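Small parts swap moves to the Haberkorn building

The small parts swap has a new home from this month. After four years in the back room at Sukthorpe, we have outgrown the shelves, and the Haberkorn building has agreed to let us use the ground floor room next to the loading door. The first session there is on 05/01/2026, from 10 in the morning until 2 in the afternoon. Parking is on the Nenedon Street side. Please leave the two spaces by the ramp free.

For anyone who joined recently, the swap is for the bits and pieces left over from home repairs: switches, terminal blocks, hose clips, brackets, hinges, fuses, knobs, short lengths of cable. You bring what you have no use for and take what you need. There is no charge and you do not have to bring something in order to take something. Last year members took home 445 items, most of them plumbing and electrical.

A few rules have changed with the move. We can no longer accept anything that holds liquid or has held fuel. Mains plugs with damaged pins will be turned away at the door. Batteries of any kind should go to the recycling point at Ultport, which takes them all year. Used smoke alarms should not be brought in either.

Please sort before you come. Last October we had eleven carrier bags of mixed parts handed in on one morning, and it took most of the winter to get through them. A bag of mixed screws is almost no use to anyone. A jar of 20 screws of the same size, with the size written on the lid, is usually gone in the first hour. The same goes for clips and brackets. If you know what a part came off, write it on a piece of masking tape and stick it to the part. Make and model is best, but "bathroom fan, old type" is still a help.

Small parts on the table.
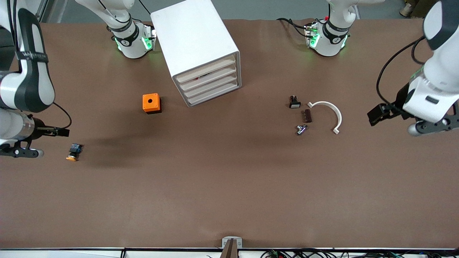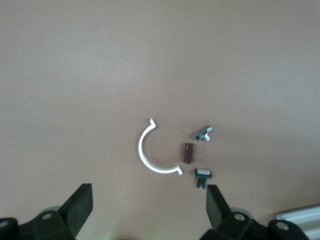
On labels, Noelia Marín writes that she would like people to put the date on the tape as well, as rubber washers and seals go hard with age and she has fitted two from the swap that split within a week. She also asks whether pipe clips could be kept apart by inside diameter, as she spent a long time last fall trying one after another against a piece of pipe she had brought with her.

Both points are fair. Seals and washers will have their own tray from now on, and anything without a date will be thrown out at the end of each session. Pipe clips will go in drawers marked by diameter. If you do not know the diameter of yours, there will be a caliper on a string by the door - please leave it there.

We still need drawers. The Haberkorn room has good long benches but no storage of its own, and we have 51 plastic drawers where we could use 200. If you have a drawer cabinet you are not using, or know of a workshop that is closing, send a note to the newsletter address and we will arrange to collect it. Shoe boxes are fine for now, as long as the lids fit.

The old room at Sukthorpe will be open one last time for people to pick up anything they left on the hold shelf. Items on that shelf have a name and a phone number on them, and we will call each person once. What has not been claimed by the end of the month goes back into the general stock.

The door at Haberkorn sticks. Push at the bottom.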